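Small shop, first arm: budget sanity check before I commit?

dollis_bench
Hi all, long time reader, and I finally have a reason to write. We're a small outfit that overhauls old plumbing fixtures and valves, mostly for people with houses older than their grandparents, and a good part of every morning goes to opening and closing taps on the test rig over and over until my wrist complains. I've been given the go-ahead to look at one arm to turn handles for us. Used is fine. I'd like to have a number on paper by September, and I'd love to hear what I'm forgetting, because I'm sure I am forgetting something.

Right now my sheet has the arm, the gripper, a stand, and two days of training. I haven't put a dime against software.

cestalley
Welcome! Glad you asked before buying, which puts you ahead of where I was. My first piece of advice is to put simulation on the sheet, and put it near the top. We spent 80 hours modeling our cell before we ordered anything and it changed which arm we picked. The one we had our hearts set on could reach everything on the bench just fine, but its elbow kept wanting to be where the fixture was.

mao_in_maintenance
I'm going to be the grump here, with love. For one arm turning one kind of handle, 80 hours is a lot of somebody's pay. Clamp a tap to a table, borrow a demo unit from a dealer for an afternoon and push it around by hand. You'll learn more about reach and about how stiff those old stems are than any program will tell you.

cestalley
Stiffness I'll give you, Mao, no argument there. Clearance is another matter, and a dealer's afternoon goes by awfully fast once you've had coffee and the tour.

bullier
Shiela Abella here, I do the planning side for a training shop and we're working through nearly the same question, so I hope you don't mind me jumping in with both feet. Our test task is a faucet with a cross handle. We kept the model as plain as we could get away with: the arm, the gripper, the faucet, and a flat background. None of the real room is in it, and for the buying decision I haven't missed it so far. A couple of renders from our setup:
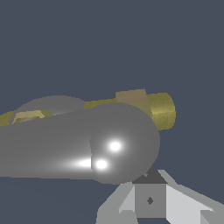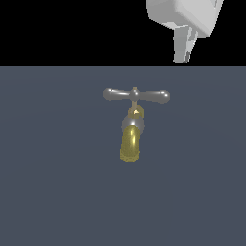
What I'd tell Dollis is to budget for the fixture model as its own line. The arm model came ready to use, so that was the easy part. The faucet is where our time went, and if you have a dozen styles of tap in the shop you'll want to choose two and stop there, at least for the first year. I had to be talked out of modeling my favorites (there were many).

The other thing is to write down which way you want the arm coming at the tap before you price the stand. We had a stand quoted at 563 dollars and then decided we wanted the base on the opposite side and a good bit higher, so that quote went in the drawer and a new one came back at 600. Not a tragedy, but I'd sooner have spent the difference on lunch.

mao_in_maintenance
Nice looking tap, I'll say that much. But how much did you believe the thing when it said the handle turned? A handle in a program has whatever friction you typed in. Mine have forty years of scale in them.

bullier
Fair question! I don't use it for torque at all. For that we put a plain torque wrench on the worst valves we could find and sized the gripper from those readings, with some room to spare. The model is for where things fit and where they bump, and I try hard not to ask it anything else.

mao_in_maintenance
All right, that I can live with. I'd still do the dealer visit.

gerardo_c
Gerardo Calimlim, I buy for a bigger plant but I started in a place your size. Please add spare fingers for the gripper. They wear, they get dropped, and somebody will close them on a wrench in the first month. Also ask the seller in writing what happens when the controller dies, particularly on a used unit. I've seen a bargain arm sit under a tarp all winter waiting on one board.

dollis_bench
Oh, this is so helpful, thank you everybody. I've added lines for fingers, the controller question, and modeling for two tap styles, and I moved the stand down to the bottom until we settle where the base goes. Mao, I called a dealer this morning and they'll let me bring my own valves along, so I'm packing the ugliest ones I own.

Shiela, did you do the faucet model in-house or hire it out? I can't tell which column to put it in.

bullier
In-house, evenings mostly, so it went under labor. If you hire it out, get the quote per fixture and ask for the handle and the body as separate parts. Ours started out as one solid lump and had to be done over.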